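Home Guides Checklists Glossary Contact
Filed under: Robot cells / Inspection and acceptance
3 min read

Pre-run checklist, board test cell, simulated build
Complete before each batch of runs. Comments from the last inspection follow each item.
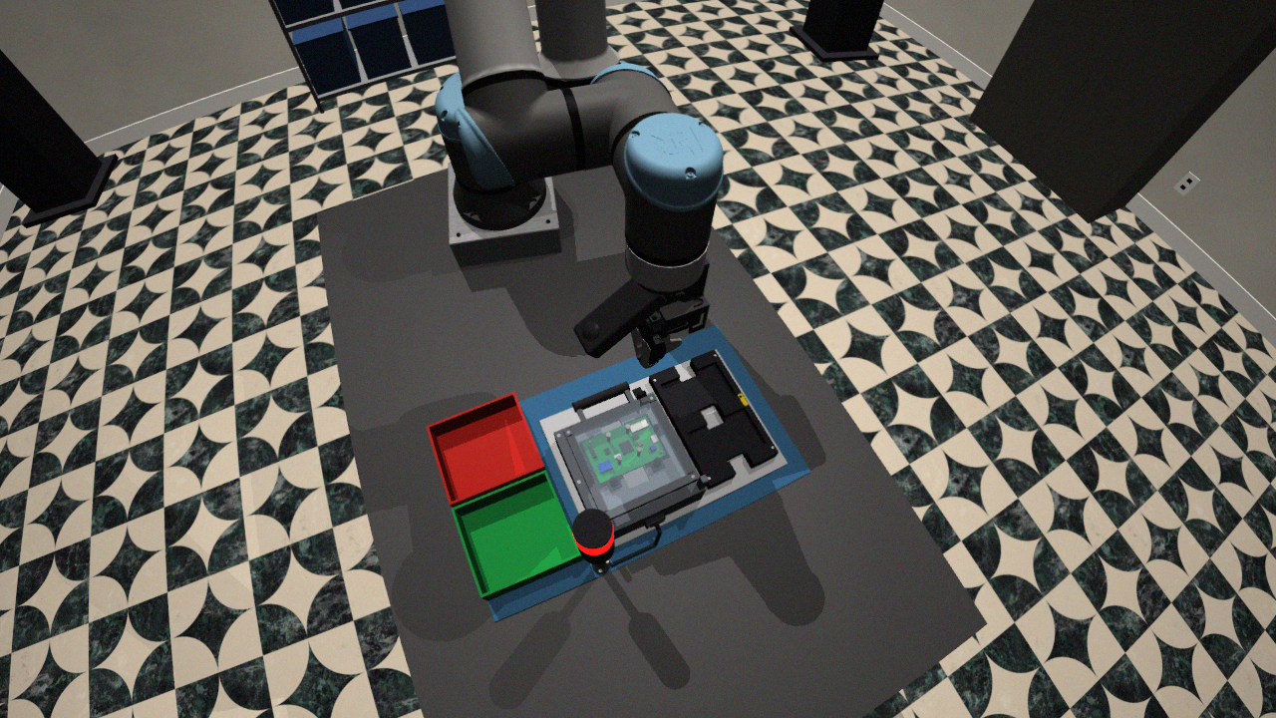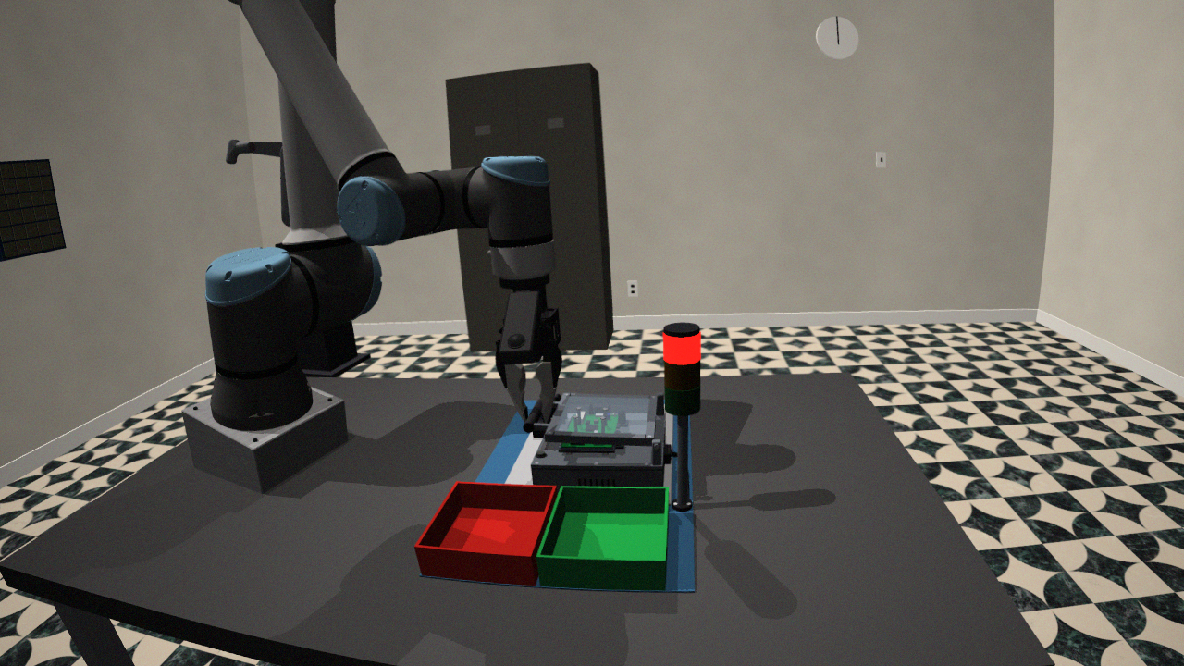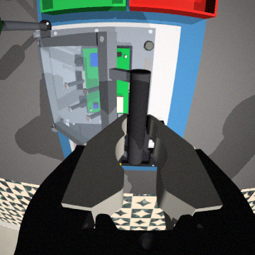 Khattak
Cell safety reviewer, Unia

1. Arm mounting. Base block seated square to the table, bolts present at the corners.
Comment: Pass.

2. Gripper clearance. Fingers must clear the fixture lid and the black tray on approach. Check from the wrist view as well as the room view.
Comment: Pass with remark. The fingers come down close to the lid at its left side. Raise the approach point by 3 mm before the next batch.

3. Fixture lid. Lid model transparent, board visible through it.
Comment: Pass.

4. Stack light. Red segment lit means no entry to the work area, in simulation as on the floor. The operator logs the state at start and at stop.
Comment: Red lit, logged. The Pilberg procedure still names the segments in the wrong order - correct the text and leave the model alone.

5. Bins. Red for rejects, green for accepted boards. Both empty at start.
Comment: Pass. Bins sit end to end on the mat. Keep this layout, as the drop positions are taught to it.

6. Cable routing. Stack light cable to stay along the edge of the mat, outside the arm's path.
Comment: Pass. The Brurnden review asked for a cable clip on the real table. Open.

7. Speed limit. Tool speed capped at 74 mm/s within the fixture zone.
Comment: Set in the controller file. Confirm after every reload.

8. Run count. Stop and repeat items 1 to 7 after 1000 cycles or any change to the scene file.
Comment: 53 cycles since last check.

9. Transfer to hardware. A pass on this sheet does not release the real cell. Emergency stop, guarding and payload are checked on a separate form, on site, with power locked out where the form calls for it.
Comment: Not started. Planned for December.

Open items: 2, 4, 6, 9.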